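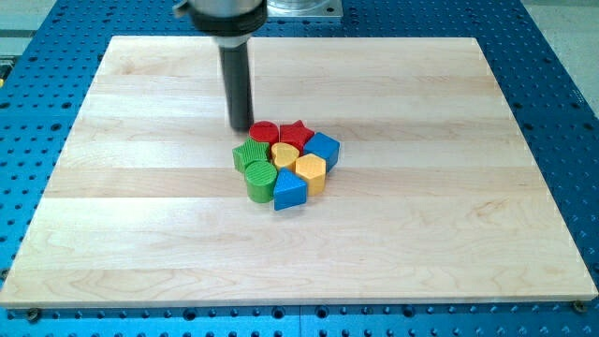
16/01/2021

I promised in the last post that I would write up our house rules for tabletop pushing trials, and then I didn't, and two people have since written in to ask (hello both, and sorry). It's Saturday, it's raining, the kettle is on, so let's have a go.

Some background for anyone new. We do contact tasks at Lurnach, which mostly means one rod, one board and a handful of toy blocks that have to be nudged into some arrangement or other. It sounds like nursery school and some days it feels like it too! But we have logged 1,469 trials since April and I had to throw away more of the early ones than I like to admit, nearly all for dull reasons that a written rule would have caught.

So, first rule. The board is bolted down, and you check the bolts by hand before the first trial of the day. Looking at them doesn't count. I lost a whole afternoon to a board that had crept a couple of millimetres, and every block position in the log had crept with it.

Second, the rod stops above the wood and stays there. We set the gap with a feeler gauge, write it on the sheet, and set it again whenever the rod has been off. If it scrapes the board, stop, lift, and mark the trial as void. Please don't carry on and "see how it goes" – I have read those logs and they go badly.

Third, and this is the one people argue about, a tight huddle of blocks is a perfectly fair start. Durrani's old guidance had every piece standing clear of its neighbours, and I can see why, it makes the scoring lovely and simple. But when blocks touch, pushing one pushes three, and that's the part I most want to learn about. We allow it, as long as the start is written down as touching or clear. The Plasa sheet has a column for it now. The Biltum one still doesn't, so you'll have to use the notes box.

Fourth, hands stay off the blue table while the arm has power, even to rescue a block that's about to go over the side. Let it fall. Press stop, wait for the light, then pick it up.

I had a fifth rule about naming pieces by colour and shape together, never by colour alone, but it needs a proper post with the naming list in it, and I haven't typed that up yet. Next weekend, I hope.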